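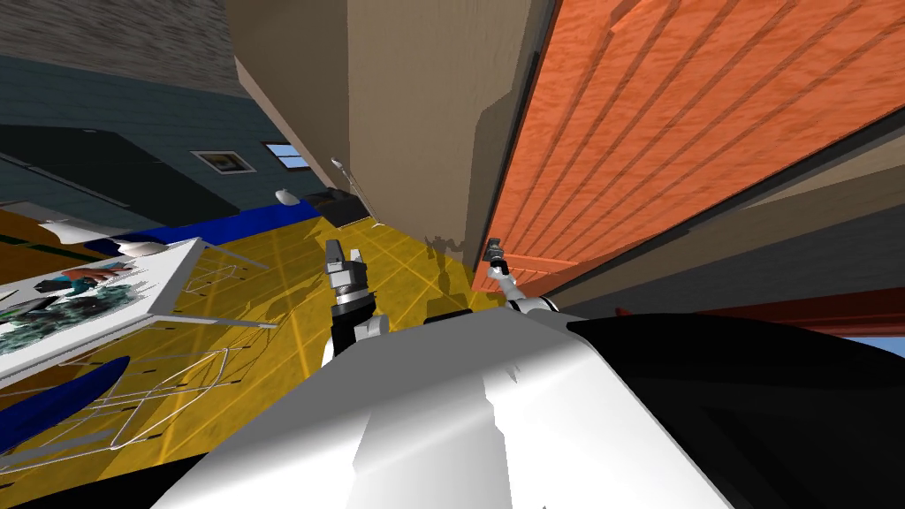
Stijn Willems wants to know whether a simulator kit is any use to people who don't own a robot. He's been put off by two of them already and says the houses always look like a dentist's waiting room.

Fair question, Stijn! I don't own one either. I've had the Zoleck home kit on my desktop since February and I think it's lovely, so this is going to be a long thread. Sorry to everyone's timeline.

What you get: a two-armed robot with a gripper on each arm, a set of furnished homes to put it in, and a pile of household jobs to try. It all runs on your own computer. The robot comes ready to drive, so you can be bumping into furniture on your first evening (I was).

There are 23 homes in the version I've got. The colours are bold – yellow floor, orange door, blue-grey wall – and I've grown very fond of them. I've used Bitemmont's kit as well, where every room is the same pale grey, and after a week I couldn't tell you which flat I was in.

You can look through the main view or switch to one down at the gripper. Please, please use the gripper view. Everything goes sideways and you lose your bearings completely, but you see what the fingers see, and that's where you learn why a grasp that looked fine from the body was never going to work.
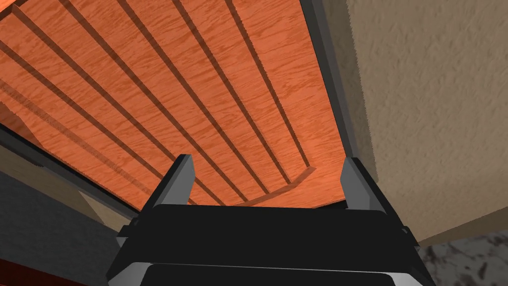 Zoleck home kit, gripper view, looking up at grooved orange wood.

The wood grain is nicer than it needs to be. The stone is good too, all blotches and veins. Thongsuk do better shadows if you've got the graphics card for it, and I haven't.

Driving it by hand: I use an old games pad. One stick per arm, shoulder buttons for the grippers. It took me 20 goes to open my first door and I cheered so loudly the dog left the room.

Things I'd change. The wrist is far too keen and a small nudge on the stick sends it right round. There's a setting for this, hidden under "comfort", so go and turn it down before you do anything else. Also the saved runs are named by number only, so mine is a folder of 1153 files and no idea which is the good one.

Kitchens are the hardest bit by a mile. You're working in close, with stone on one side and a wall on the other, and the arm needs room for its elbow as well as its fingers.
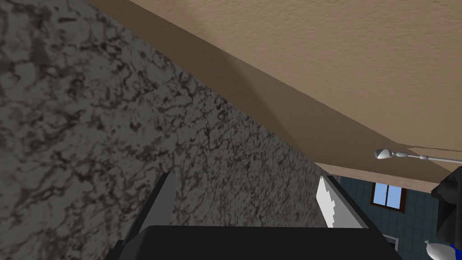
So my advice is to back the whole robot off and come in again, even when it feels like you're nearly there. I wasted a good few evenings trying to wriggle out of tight spots an inch at a time.

Support has been kind. I wrote to them about the wrist thing and got a proper reply the next day, with a settings file attached. Cultetti run a users' forum as well, mostly for their own arms, but there's a Zoleck corner and people are very patient with beginners.

Would I pay for it again? Yes, happily. Try the free home first though – it has 2 rooms and all the same controls, and you'll know by the weekend whether it's your sort of thing.

Next up I want to have a go at drawers. Will report back!

Comments

Sohail Sial
Does the games pad work straight away or did you have to map the buttons yourself?

Stijn Willems
OK, I'm downloading the free one. Blaming you if I get nothing done this week.

Sohail Sial
Found the comfort setting, thank you. Wrist is much calmer at the lowest notch.

gripperfan
Would love a thread on drawers. I always pull them at an angle and they stick.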